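Talks > Workshop talks > Speaker notes: Boxes, and what goes in them

Notes to self, talk at the Lima site, 10/27/21. Keep it loose. Don't read these out word for word like you did in May!

Start with the cupboard. I opened it one morning to find 641 flattened boxes, saved by all of us for years on the grounds that they might come in handy. We kept 87. Pause for the groans - someone will always want to know what happened to the others (recycled, every last one, and I slept very well).

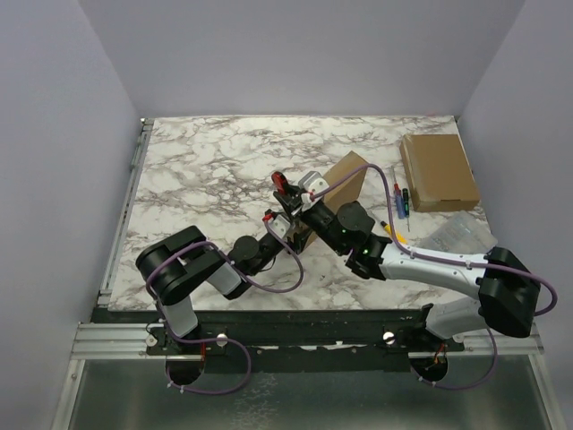 Picking a box is where most small parcels go wrong. People grab whatever is nearest and then make up the difference with paper, and the thing inside rattles about all the way to the customer. I like a plain brown box on a pale worktop, like the one tilted up on the marble pattern there, as you can look at the big flat face of it and judge the size properly. Hold the item against it before you do anything else. Ask who has a tape measure in their bag (I bet at least one person will wave it at me).

Next bit is tape. Say that I used to be a terrible over-taper and that one strip, pressed down well and taken over the edge, does for nearly everything small we send out. Wrinkles are where it starts to lift. Run a thumb along it, slowly, and press the ends down last.

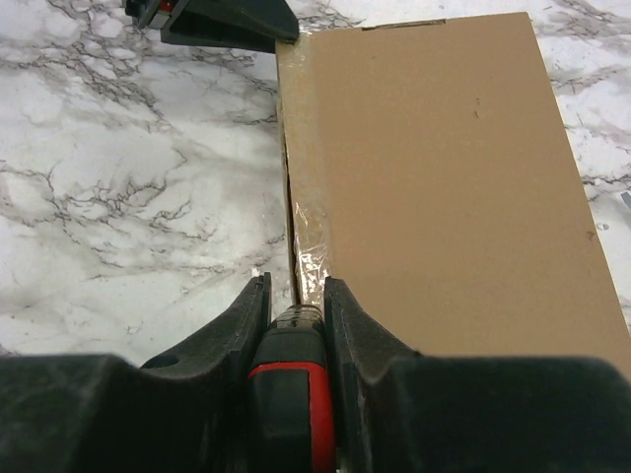
Over at Zulteo they wrote back to say that they disagree with me on tape, and that a second strip across the middle has saved them more returns than any padding ever did. Fair enough! Read that out, it's a good argument and it usually gets the room going. My answer is that their parcels are heavier than ours, but let people have it out for a bit before I say so.

Then on to kits, my favourite part. The Illine kit is the one we changed most. It used to be a jumble with a list on top, and the list was always wrong. Now the list lives on the inside of the lid and everything has its own place.
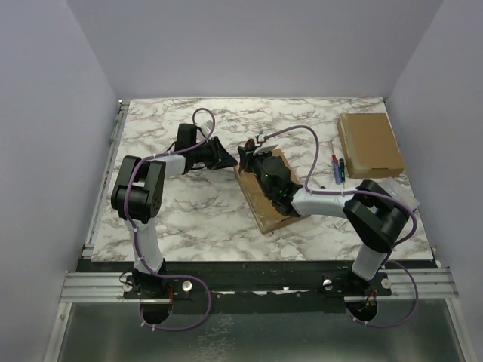
Small hand tools go in after the big flat pieces and before the paper, handles all the same way. It sounds fussy, I know, but whoever opens the box can check it in one look. We timed it on the Bunnag order and a full kit took 57 seconds to check, which pleased me far more than it should have.

Leave a gap here for questions, then the awkward items.

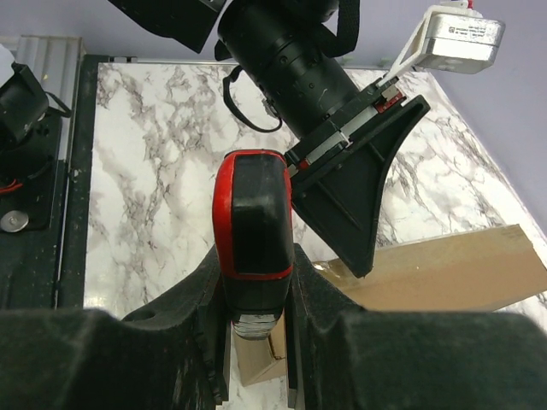

Awkward means anything round, heavy or with bits sticking out, and every kit has at least one. Wrap it first and find it a corner second. A tape measure is a good one to talk through: the red rim makes it easy to spot in a full box, but that metal clip will happily scratch whatever you put next to it. So the clip faces the cardboard, with a fold of paper over it.

Finish with the swap table. There are 2 spare kits under the desk for anyone who wants to try repacking one, and please can I have the lids back afterwards.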